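Keeping Wedding Flowers Fresh When Your Kitchen Is the Flower Shop

So you've decided to do your own wedding flowers, or your sister has and you said yes before you thought it over! I've been there. Last March I did 6 centerpieces, a bouquet and a whole pile of boutonnieres for my cousin's wedding at the old mill in Fekelcombe, all from my own kitchen, and I picked up a few things I wish I'd known going in.

Clear out the fridge first. Fruit is the big one (apples especially) because it gives off a gas that makes petals drop early. I moved every last piece of ours to the garage on Friday morning and set the fridge as cold as I dared without freezing the lettuce.

Cut the stems at a slant, and cut them again when you bring them back out. Use a sharp knife or good snips. I used my kitchen scissors for the first bucket and they squashed the ends of the stocks, which sulked all evening. Strip any leaf that would sit under the water line, too, or you'll have soup by morning.

Roses that feel soft at the neck can often be saved. Wrap the heads loosely in newspaper, stand them up to the neck in lukewarm water and leave them alone for an hour or two. I got five out of a sad bunch back that way - I was ready to throw them out.
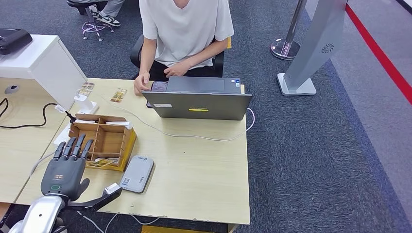
Small Stuff and Storage

Pins, ribbon ends, floral tape, those little pearl-headed things that roll under the stove... give each one its own spot before you start. I like a divided box for this, and an old muffin tin does fine if you don't have one.

Wrap boutonnieres the night before and no sooner. Mist them, lay them on a damp paper towel in a lidded container, and don't stack them. Joon-young Hwang, who did my cousin's cake, lent me one of her cake boxes for the bouquet and it fit beautifully (ask your baker!).

For ribbon, cut 5 inches more than you think you need on every piece. You can always trim. And if the ends fray, a dab of clear nail polish fixes them right up.

Label your buckets by table if you're driving them over. I wedged mine in with rolled bath towels and took the Rantala road, which is bumpier but has no stoplights, and only lost one delphinium.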